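Gillow Bench Cell: Desktop Teardown
Home > Equipment > Robot cells > Used computer handling

Price on application
Lead time: ask us in January, when we're more cheerful
Demonstrations: by booking, mornings from 10 a.m.

Overview

The Gillow Bench Cell is a single collaborative arm on a ridged aluminum table, set up to help take apart old desktop computers. It is for recyclers, refurbishers and anyone else who has looked at a full skid of office towers and felt tired. You lay the tower on its side, take off the panel, and the arm works over the open case while your operator does the bits that still call for fingers, patience and the occasional bad word.

We sell it as a complete cell: arm, table, fixtures, controller and a binder. The binder is thick. Most customers use it to hold the door.

What you get

Arm on a bolted base
Aluminum profile table, levelled on site
Starter set of plastic fixtures for small parts
Druvov controller with pendant
Irnen task software, one seat
Two days of training at your shop
The binder

Specifications

Supply: 15 amp circuit, ordinary wall outlet
Cycle log: holds the last 1,000 jobs, then starts forgetting the oldest
Service interval: 3,000 running hours
Part number, cell complete: 1012-G
Colour: silver, and please stop asking about green

Come and see it

Reading a spec sheet is a poor way to choose a robot. Book a visit to our Sarmiento Street shop and watch it for a morning. You'll get safety glasses, a coffee of modest quality and a stool that is slightly too low. Bring your own towers if you like, the uglier the better. We much prefer visitors' machines to our own, which by now come apart if you look at them sternly.

A visit usually goes like this. We start with a short talk, which we have cut down twice after comments. Then we run a job at full speed so that everyone can see it isn't very fast. A collaborative arm is meant to share a bench with people, and it moves like a polite guest reaching across you for the salt. Anyone hoping for sparks and a blur tends to drift toward the doughnuts around this point.

After that we slow it down further and teach it something new in front of you. This is the part worth the drive. One of your people holds the pendant, one of ours stands near enough to be helpful, and between them they set up an approach to whatever case is on the table. Expect the first try to be off. At the last open day a visitor asked if the robot was thinking, and it was waiting for someone to press Confirm.

What it's good at

Going back to the same spot all day. Old office towers tend to arrive in batches of the same model, and that suits it nicely. Once a job is taught, Irnen saves it under a name of your choosing. We suggest something more useful than "test2final", having several of those ourselves.

What it's not good at

Surprises. A case with a missing foot sits crooked, and the arm has to be told. Cables are the other sore point. They flop where they like, no two machines are alike in this, and our advice is still to have a person move them aside. If a salesperson from anywhere, including here, says the cables are solved, ask to see it done on a tower you brought.
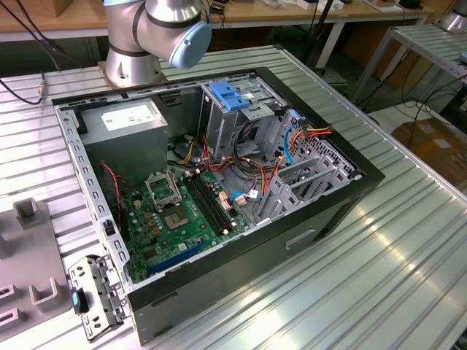 We'd also suggest asking about your own mix of machines before you ask about price. A shop that gets one brand by the truckload will be happy with the standard cell. A shop that gets whatever people find in the basement will spend more time teaching, and should probably budget for a second Irnen seat so the first operator can eat lunch.

Options

Second Irnen seat
Extra fixtures, made to your parts (send us a sample, you may get it back)
Table extension
Extended warranty, covering the arm and controller but not coffee
Return visit after your first month, to undo whatever has been done to the settings

Delivery and setup

The cell ships in two crates. You'll need a forklift, a flat floor and a doorway wider than the one you're thinking of. Measure it. We level the table, bolt down the base, run the checks and stay until your operator has taught one job without us touching the pendant.

Booking a demonstration

Use the form on the Contact page and choose "Visit". Tell us how many are coming and what sort of computers you handle. Groups of over 15 will be split in two, one half watching the robot and the other half hearing the talk. There is no fair way to decide who goes first, so we let you sort it out in the parking lot.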